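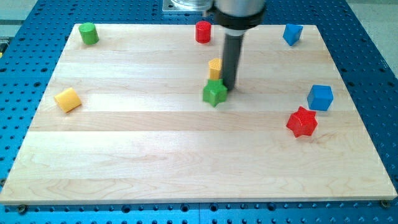 Coloured blocks on a pale wooden board, with a robot arm at the centre.

Corporate News | Banking & Funding

September
By Britta Ackermann, Investor Communications

Serkitz Bank places senior unsecured notes and extends maturity profile

Serkitz Bank has completed the placement of 748 million euros in senior unsecured notes, in two tranches with maturities of four and seven years. The order book closed on Wednesday at 3 p.m. Settlement will follow in line with normal market practice.

Both tranches carry a fixed coupon, payable annually in arrears. The notes were issued in denominations of 100,000 euros and were offered to institutional investors only. An application has been made for admission to trading on a regulated market.

Brindonel acted as sole bookrunner. Kanaujia Partners advised the issuer on legal matters, and Bruvwood Trust Services has been appointed paying agent.

The proceeds will be used for general funding purposes, including the repayment of a floating-rate note that falls due in the next financial year. Until that date the funds will be held in central bank balances and short-dated government securities. The bank does not intend to increase its trading book as a result of the transaction.

Following settlement, the share of wholesale funding with a remaining term of less than one year will decline. Customer deposits remain the largest single source of funding. The bank's Treasury department expects no material effect on net interest income in the current year, as the interest rate risk on the longer tranche has been swapped to floating.

Demand came mainly from insurers and asset managers, with bank treasuries taking almost all of the remainder. Allocations were made in accordance with the bank's published policy.

No further benchmark issue is planned before the annual results. Smaller private placements may be carried out under the existing programme, subject to market conditions.

The final terms and the base prospectus, including all supplements, can be obtained from the registered office of Serkitz Bank during business hours. This release does not constitute an offer to sell, or the solicitation of an offer to buy, any securities in any jurisdiction.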